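Ruwan Haque
A thread about machines and housework. I have been collecting these thoughts since August and my sister says I must put them somewhere other than her phone.

1/
People ask me if robots can do the chores yet. My short answer: some chores, in some rooms, if somebody has tidied the room first. The long answer is the rest of this thread, so please get your tea.

2/
A little background. I work at Farnwood, a small shop which sells kitchen and storage goods. I do receiving and shelves. Before that I cleaned holiday flats for 5 years. I am not an engineer. But I have unpacked and wiped very many things, and I think this is also a kind of knowledge.

3/
Let me begin with what works. We have a floor-washing machine in the shop. It goes up and down the aisles before opening and it does this well. The floor is flat, the aisles are straight, and there is no argument between the machine and the floor.

4/
It has one enemy, and that is string. If a piece of string from a bundle is left on the floor, the machine eats it and stops in front of the baking tins and makes a sad sound until I come. So every morning I walk the aisles and look for string. I have a machine to wash the floor and I have a new job, which is string.

5/
I don't say this to laugh at it. Before the machine I washed the floor by hand and it took me until half past eight. Now I am finished with my string by quarter past seven. I would not give the machine back.

6/
My friend Nuwan Bhattacharjee works in the Laltside warehouse and he is much more hopeful than me. There they have a system which brings the shelf to the person. He says it moved 1,717 boxes in one shift and none was dropped. I believe him. But I asked him who opens the boxes. He was quiet for a moment and then he said, "Well, Sunita and me."

7/
This is what I find interesting. Moving the closed box is nearly solved. Opening the box, taking out the thing, removing the wrapping, looking if it is broken, putting it the right way round on the shelf – this part is still us.

8/
I counted once, for my own curiosity. In one delivery I removed packaging from 184 items. Paper, card, foam corners, small bags of that powder which you must not eat. It took the whole morning. I did not think about my hands even one time, and that is the difficulty, I believe. My hands know things which I could not write down for a machine.

9/
For example: a thin plastic film. You look for the loose end with your eyes, but really you find it with the nail of your finger. Then you pull, and you feel if it will tear or stretch. If it tears you start again in another place. A child of six can do this. I would like to see a machine do it on a whole pallet.

10/
Somebody replied to me last time: "Then make the packaging easier." This is a fair point! When dishwashers came, people stopped buying plates with gold on the edge. We changed the plates for the machine. Perhaps we will change the wrapping also.

11/
About dishwashers. I think this is the most successful house robot, and we don't call it a robot because it stays in one place and has no face. But notice again which part it does. It washes. The carrying, the scraping, the loading and the putting away in the correct cupboard are for you.

12/
And laundry is the same story. The washing machine does the heavy work, thank God. My grandmother washed sheets in a stone basin and she had the hands to prove it. But folding a fitted sheet? I have seen two adults with university degrees fail at this.

13/
A customer told me she was quoted 4,000 pounds for a home machine which would "help around the house". She asked the seller what help means. He said it could bring objects from one room to another. She said, "I have three children, objects already go from one room to another."

14/
So what would make me change my mind? I don't need a machine which does everything. I would be impressed by one small job, done properly from start to end, on things it has not met before. Take a wrapped pot, remove the film, put the film in the bin, put the pot on the shelf with its front to the customer.
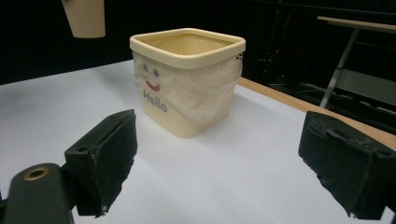

15/
And I want it done on a Farnwood kind of morning, with the phone ringing and a delivery driver asking for a signature. Doing it once on a clear table is a good start and I respect it. Doing it all morning is the job.

16/
Nuwan says I am moving the goal each time. Maybe he is right. Ten years ago I would have said "it must pick up an egg", and now I hear that picking up an egg is not even interesting to these people.

17/
He has also bet me a dinner. If our shop has a machine that unpacks small goods before his daughter finishes school, I cook for his whole family. She is eleven now. I have started to look at recipes, only for safety.

18/
One thing I ask if you are building such machines. Please come and stand in a stockroom for one full delivery. Bring comfortable shoes. We will give you a knife for the boxes and tea at ten, and you can ask us anything about film, tape and string.

19/
Some of you asked which floor machine we have. It is hired and the sticker has come off, so I must look at the invoice. I will reply under this post tomorrow after the shelves are done.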